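23 Dec 2020

# Folding and unfolding, mostly

The last batch before the holidays went up last night, so I have a bit of time to write down how the collecting has gone. I've been doing it since October. The short version is that we hold a gripper in one hand, do household jobs with it, and the recordings get used to train an arm to do the same jobs. The arm lives at Nirnutora. I've seen it twice.

My part is soft things: towels, throws, trousers, pillowcases. Other people have cups and drawers, and I was a bit jealous of the drawers for the first few weeks. A drawer opens or it doesn't. Cloth ends up in a different shape every time you let go of it, and you have to decide what counts as done.

We settled on a rule for that. A fold is done when the corners are within a hand's width of each other and nothing is hanging over the edge of the bed. Young-sook Ryu wrote the rule after she and I labelled the same 50 recordings and disagreed on far too many of them. I was the stricter one. Looking back at the ones we argued over, I think she was right about most of them, and a robot that folds a towel the way I did at nineteen would still be useful to somebody.

The total for my share is 407 usable recordings. The target was lower to begin with and then went up when the first model came back. It had learned to pinch the middle of a towel, lift, and stop. We looked through the data and could see why. I have a habit of pausing after the first lift to check which way the fabric is hanging, and I'd done it in nearly every recording. The model had picked up the pause very well.

So I had to unlearn that. The fix was to look the cloth over first, with the gripper held back, then start and keep going until the fold was finished. If I lost the corner I was to carry on and recover it, and leave the mistake in. The recoveries have been some of the more useful examples, according to Young-sook. The early recordings were too clean, and the model had no idea what to do once something slipped.

The other change was the background. We started on a bare grey table, and the first model did all right on a bare grey table and nowhere else. After that we moved onto beds and left things lying about. Every session now gets a different mix of stuff, and between takes I shift the cloth, swap it, or throw it down again from standing height. It's slower. I manage about 36 takes in a good afternoon, and the last few of those are usually poor, as my wrist gets tired and I start twisting from the elbow.
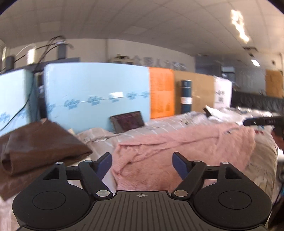
Long pile is the hardest material I've worked with so far, worse than silk. The tips sink in and you can't tell if you have one layer or two until you lift. With a flat cotton sheet you can see the edge and go for it, but a fuzzy throw hides its own edges. The pink one gave me more trouble than anything else on the list, and when it's rumpled up like that, between the two blue pads, I have to guess where to start. The brown cloth on the left is much easier to read, being folded already. I now do the fuzzy ones first while I'm fresh.

A few notes for whoever takes over the soft list in the new year:

- Open the gripper fully before each approach. Half-open starts confuse the width signal.
- Come in low and from the side on anything with pile.
- Do at least five takes per item before swapping. Fewer than that and the labellers complain.
- Write the fabric in the log, even if you're guessing. "Fluffy" is fine.
- Wipe the pads. Lint builds up and the grip changes.

The second model was trained on everything up to the end of last month. I watched it try a hand towel. It got the first fold, missed the corner on the second, went back, and got it on the next try. Then it let go too early and the towel opened up again. Young-sook has asked for more recordings of the letting go, which I'd been rushing - I tend to open my hand and look away as soon as the cloth touches down. That's what I'll be working on in January, with the pillowcases.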